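Lerum 拼板台面保养手册
第 4 节 上油与日常维护 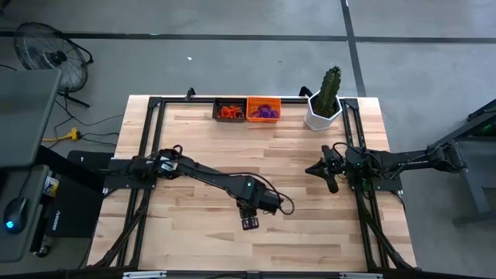
绍尔兰（Sauerland），9月29日，星期五

本节适用于 Pallo 系列所有实木拼板台面。木头会呼吸，这话听着像茶馆里的禅语，落到实处就是：冬天它缩，夏天它胀，而您的抽屉会第一个提意见。

开始之前
请备好：Zita 硬蜡油一罐（货号 744）、无绒棉布两块、240 目砂纸、橡胶手套，以及一个不急着用桌子的周末。台面颜色有深有浅，木条之间各长各的，属正常现象。客服每年都会收到要求“换成同一个颜色”的来信，我们每年都礼貌地回复：那种产品叫贴面。

4.1 首次上油
1. 清空台面。装在台面上的导轨、夹具或支架，能拆的先拆，拆不了的用美纹纸沿边贴好。
2. 用拧干的湿布擦一遍，等台面干透。用手摸着“差不多干了”，就再等一小时。
3. 顺着木纹轻轻打磨。横着磨也能磨平，只是划痕会陪您很多年。
4. 用吸尘器吸净粉尘。用嘴吹也算一种办法，前提是您喜欢把粉尘吃下去。
5. 摇匀硬蜡油，倒少许在棉布上，薄薄涂开。罐子上写着“薄涂”，多数人读完之后会涂得很厚。
6. 静置 17 分钟，把表面没吃进去的油全部擦掉。
7. 隔夜后重复第 5、第 6 步。端头截面吸油快，可多涂一遍。
8. 正式使用前再养护四天。

注意：第 6 步不可省略。没擦净的油会变成一层黏膜，灰尘、木屑和您的袖口都会很喜欢它。

警告：浸过油的棉布可能自燃。用后请摊平在室外晾干，或泡进装水的带盖金属桶。切勿揉成一团丢进垃圾桶，然后去睡觉。

4.2 日常清洁
用微湿的布擦，再用干布擦一遍。不要使用钢丝球、漂白水，也不要使用亲戚推荐的小苏打加白醋。咖啡洒了请立即擦掉；已经过夜的杯印，见 4.3。

4.3 杯印与划痕
1. 浅印：用 240 目砂纸顺纹轻磨，局部补油。
2. 压痕：盖湿布，用中温熨斗点压几秒，木纤维会鼓回来一些。熨斗请勿停留，除非您想要一个熨斗形状的纪念。
3. 深划痕：磨去后整面重新上油。只补一小块也行，颜色会不一样，您会天天盯着它看。

4.4 补油周期
家用每年一次，建议放在五月，开窗通风也不至于受罪。车间使用每半年一次。判断方法：滴一滴水，能成珠就不必管；若很快渗进去，该补油了。

4.5 订购
Zita 硬蜡油 1 升装可涂两遍 Pallo 大号台面。整套保养包售价 1,030 克朗，含手套一副。手套只有一个尺码，我们知道。

边框松动、螺栓复紧及台脚调平，请参阅第 5 节。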